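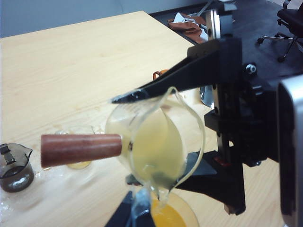
What does a student robotics club do when it teaches a robot to pour?
The club breaks pouring into small steps, measures each step, and writes instructions that the robot can follow the same way every time.

Pouring seems easy to a person. You pick up a pitcher, tip it, watch the liquid, and stop when the cup is full enough. Your eyes, your wrist, and your memory all work together, and you hardly notice them. A robot has to be given each of those jobs separately.

The Anilon project is run by the robotics club at Parsons Middle School. The club began planning it in January. The goal is a robot that can pour one drink ingredient into another container and stop at the right amount. The ingredients are ordinary ones, such as lemonade and fruit juice. Students work in two teams. The Husier team writes the motion program. The Kurier team does the measuring.

Step 1: Holding on

The part of a robot that grabs things is called a gripper. It can squeeze too little, so that the container slips, or too much, so that the glass cracks. The Husier team has to find a squeeze between those two.

Shape matters as well. A block with flat sides is simple to hold. A round glass container is harder, and a handle changes where the weight is. A full container also weighs more than an empty one, so the grip is always tested with the full weight. The club does its first grip tests with plain water in a plastic cup.

Step 2: Tipping

The angle of a container is measured in degrees. A container standing upright is at 0 degrees. Turned completely upside down, it is at 180 degrees. Pouring happens somewhere between, and the exact angle depends on how much liquid is inside. A full pitcher starts to pour after a small tilt. A nearly empty one has to be tilted much farther.

The surface of a liquid tries to stay level, even when the container leans. When the surface reaches the spout, liquid starts to leave. If the robot tips slowly, the stream is thin. If it tips quickly, the stream is wide and lands farther away, and the bowl has to be in a different place to catch it.

There is one more problem, which the club calls the dribble. At very slow speeds, liquid can cling to the outside of the glass and run down it – the stream never reaches the bowl at all. A spout helps, and so does a faster tilt at the start.

Step 3: Stopping

The robot cannot wait until the bowl holds the full amount before it starts to tip back. Some liquid is still in the air, and more leaves the spout while the container is turning upright. The program must begin to stop early.

The Kurier team uses a kitchen scale under the bowl. One milliliter of water weighs one gram, so 200 milliliters of water weighs 200 grams. Juice is slightly heavier because of the sugar in it. The team weighs a measured amount of each juice first and uses that number in its calculations.

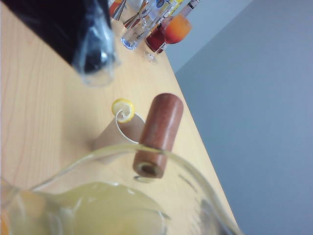
Liquids also differ in how easily they flow. The word for this is viscosity. Water has low viscosity and honey has high viscosity. Lemonade is close to water. A thick syrup is slower to start and slower to stop, so a program written for lemonade will not work well for syrup until its numbers are changed.

Step 4: Writing it down

Every test pour gets one line in the club notebook. The line gives the liquid, the starting amount, the tilt speed, and the weight in the bowl at the end. By 2 May 2023 the notebook held 141 lines. Spills are recorded too. A spill at a known speed is useful information for the next program.

Only one number is changed between tests. If the students changed the speed and the bowl position together, they could not tell which change made the difference.

Try it yourself

You need a measuring cup with a spout, a bowl, a tray, and water. Put the bowl on the tray. Fill the cup to a line you can read, then pour half of it into the bowl and stop. Read the cup again. How far off were you? Write the number down and repeat the test with your eyes on the cup only, then on the bowl only – keep the tray underneath each time.

Words to know

Gripper: the part of a robot that holds objects.
Degree: a unit for measuring angles.
Viscosity: how strongly a liquid resists flowing.
Milliliter: a small unit of volume. There are 3000 milliliters in three liters.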